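Home Posts Kitchen Garden Odds & Ends About

Search this blog Go

The year I bought (almost) nothing new

So a couple of people have emailed to ask how the secondhand year went, and I've been putting off writing it up because the truth is a bit messy and I kept waiting for it to get tidier. It hasn't. But the year is long over and I'm still more or less living this way, so I guess I should say something.

For anyone who wasn't reading then: in January of last year I decided I'd buy everything used except food, medicine, underwear, and light bulbs. Oh, and soap. I forgot soap on the original list and had to add it the first week, which tells you how carefully I'd planned. I didn't do it to save the planet single-handed, and I didn't do it for the money, although I'll get to the money. I did it because I'd bought a salad spinner online at one in the morning, and when it arrived I put it away next to the other salad spinner.

The first thing I learned is that I'd been shopping as a way of fixing small moods. I'd be a little bored, a little tired, and there'd be a box on the porch two days later. When you can't do that, you have to go somewhere in person and hope the thing exists, and by the time you've found your keys you mostly don't want it anymore. I kept a list on the fridge of stuff I thought I needed. Half of it I crossed off without ever buying, and some of it I can't even make sense of now. "Small hooks (blue)"? For what??

The other half, though, I did have to go find, and that's where it got fun. Vindport is not a big place but it's a great place for junk. We've got the church shop, the hospital shop, the giant barn out past the feed store, and from spring on there's a yard sale on practically every block if you're willing to get up early. I'm not naturally willing. I became willing! I am now a person who has stood on a stranger's lawn in the dark holding a thermos.

My teacher in all this was Bence Lengyel, who has the house behind mine and has furnished the whole thing from sales and sidewalks. I asked him once how he finds such good chairs and he said he turns every chair upside down. That's it, that was the advice. But it's good advice! The top of a chair is where people put the paint and the cushion. Underneath is where you see the cracked rail and the blob of glue, and the three different kinds of screws. I've passed on a lot of chairs since then. I've also gotten some very odd looks for flipping them over in the middle of the hospital shop.

He also taught me about going late. I'd assumed you have to be first, and for tools and anything somebody might resell, sure, you do. But if you want a bookcase, go at the end of the day when the people running the sale are sunburned and are looking at that bookcase and picturing themselves carrying it back down to the basement. My tall one was $10, and the man helped me rope it to the car and threw in a lamp I hadn't asked for.

The kids' stuff is its own whole world, and I say that as an aunt and not a parent, so take it for what it's worth. My sister's two are at the age where they love something desperately for a month and then can't remember its name. Used toys are perfect for that. The trick is to wash everything before they see it, check the battery compartment (open it in the store, don't be shy, a crusty one is a no), and skip anything that's supposed to have all its parts. Puzzles I will never buy again. I did one with my nephew over a long rainy weekend and there was a hole right where the horse's face should have been, and he took it harder than I expected. 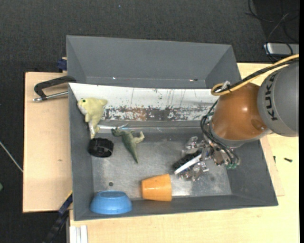
Page last changed: September 24, 2026

Okay, the money. I told myself I wouldn't keep track and then of course I kept track, in the back of an old address book. Compared with the year before, I spent around $2000 less on what I'd call "things." I was really pleased with that until I remembered the sewing machine, which I'd written on a different page. It was a heavy old Derumari, secondhand like everything else, and I paid $600 for it in a kind of trance. So, less impressive. I do use it. I've hemmed every curtain in this house and a few that belong to other people.

The machine is also how I met Custódio Godinho, who repairs them in a narrow little place on Palma Street, with a bell on the door and no sign that I've ever been able to see. I brought it in convinced I'd been had. It was making a noise like a drawer full of spoons. He listened for a second, took out one screw, blew on something, put the screw back, and wouldn't charge me. I've since taken him an iron, a clock, and my mother's hand mixer, and he did charge me for the mixer, fair enough, it was disgusting in there.

I bring him up because I'd never had anything repaired before. I don't think I'd have called myself wasteful, it just didn't come up. The toaster stopped, you got a toaster. Once you've spent three Saturdays hunting for a decent used toaster, you feel very differently about the one you've got, and paying somebody to look at it starts to sound pretty reasonable.

Things I failed at, in the interest of fairness:

Shoes. I tried, I really did. I have wide feet and a bad arch, and other people's shoes have already made up their minds. I bought one new pair in the fall and wore them home from the store.

A mattress. I know people who've done it. I'm not going to.

Presents. This was the hard one. I'd pictured myself giving all these wonderful, thoughtful found objects, and for some people that worked out beautifully. My friend who collects cookbooks got one with a previous owner's notes in the margins ("too much clove, Ed complained") and she still reads me bits of it over the phone. But a teenager does not want your found object. My niece got money.

And then there was the slow cooker, which I bought new in December, with the end of the year right there in sight, because I was sick and fed up and wanted soup. I don't regret it. It was very good soup.

The thing I wasn't ready for was having too much. You'd think buying only used stuff would mean owning less, and for a while it did, but everything's so cheap that you stop asking the question. A bowl for a dollar is only a dollar. I ended up with a bowl situation. At one point I had so many jars I was using jars to hold smaller jars. So somewhere in the summer I made a new rule, which was that I couldn't bring anything through the door until something else had gone out of it, and that one rule did more for the house than all the rest put together. I had my own yard sale in the end (me!) and made $500, mostly off the furniture I'd been so proud of dragging home. A woman turned one of my chairs upside down and put it back. I'd been found out.

I sat at Basimano afterward with my coffee and my envelope of small bills, and felt absurdly rich. If you've never been, they've got the big window table and the almond thing that sells out early, and every cup in the place is a different cup. I used to think that looked sloppy. Now I look at them and wonder which shop each one came from, and whether they'd notice if I asked to buy the green one. (I asked. They said no.)

Would I tell you to do it? I'd tell you to try a few months and leave yourself more exceptions than I did. If you've got little kids or a job that needs a certain kind of clothes, or you live someplace without a decent thrift store, it's a different project and a much harder one, and I get annoyed at the people online who pretend otherwise. I've got a car and free weekends and I like poking through boxes. It was easy for me to be good.

What's stuck is the fridge list. I still write everything down and make it wait, and I still look for it used first. Right now it says: garden hose, pillowcases, a proper bread knife, and "ask Bence about the ladder." I've been meaning to ask about the ladder since spring. If anyone local has a bread knife they don't love, drop me a line. I'll trade you a bowl.

Contact | © The Fridge List, all rights reserved | Back to top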